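Clear-shell mouse on a small round table: tracking and pad questions

kanaan64
Posted March 28, 2022

I set up for a couple of hours most mornings at one of the round tables in the reading café on Herport Street. I carry a laptop, a clear-shell wireless mouse and a thin pad. The mouse tracks badly on the bare tabletop. The cursor stalls on slow diagonal moves and recovers when I speed up. Pad use fixes it, but the pad takes up a lot of a small table.

Questions:
1. Is the wood grain the cause, or does a transparent shell let stray light reach the sensor?
2. Is there a smaller pad that stays flat?

Mouse on the wood, pad to the right of it:

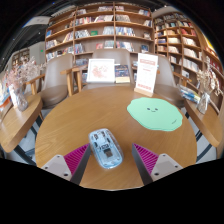 Round table, mouse on bare wood. The green pad is the one with the face.

skerk_o
Reply 1

Grain is unlikely. Optical sensors do well on unfinished wood and most satin finishes. They do poorly on gloss. If the table has a thick clear coat, the sensor sees the reflection of its own LED and very little texture. Tape a sheet of plain printer paper down and repeat the slow diagonal. If it tracks, the finish is your problem.

Joelle Awwad
Reply 2

I disagree on the shell. I had a clear Clasora mouse for two years and it misbehaved beside a south window from November on, when the sun came in low. Same desk, same pad. A piece of black electrical tape inside the bottom half stopped it. The sensor looks down, but light comes through the sides of the case as well.

skerk_o
Reply 3

One unit by one window is not much of a test. The lens sits a couple of millimeters off the surface with a molded skirt around it. I would want to see the fault go away under a cardboard box before opening a case with tape in hand.

kanaan64
Reply 4

Paper test done. Tracks correctly on paper, stalls on the table. I also moved to a chair on the other side so my arm shaded the mouse, with no change on bare wood. The finish looks like the answer.

On the pad, I tried turning it so that the mouse sits above it and only the wrist rests on the mat. It's comfortable, but the mouse slides off as soon as I reach for the top of the screen.

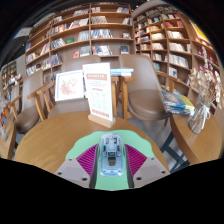 Closer view, with the scroll wheel toward the top and the USB receiver visible through the shell.

herport_dan
Reply 5

Your receiver is in the mouse in that one. Worth checking that you aren't using the laptop's Bluetooth instead. If the mouse supports both, Bluetooth will add some stutter of its own in a café full of phones.

kanaan64
Reply 6

Correct, I store the receiver there and plug it in when I start work. All tests were done on the receiver.

Joelle Awwad
Reply 7

Fair enough on the finish. I still say tape for anyone sitting in direct sun.

For a smaller pad: Skerkisow sells a hard one at 180 mm square. It stays flat in a bag, where a soft mat with a wavy outline will curl at the lobes sooner or later. It is noisy on a wood table unless you put rubber dots under the corners.

skerk_o
Reply 8

180 mm is tight at low sensitivity. Raise the pointer speed a notch or two first and see if you can live with it. Otherwise, ask the staff whether the menu stand and the picture frame can go to the far edge and stay there. That costs nothing, and you keep the pad you have.

kanaan64
Reply 9

They are at the far edge already. With the laptop open there is room for the pad or a cup, and the cup usually wins. I will try the hard pad and post again after a week of use.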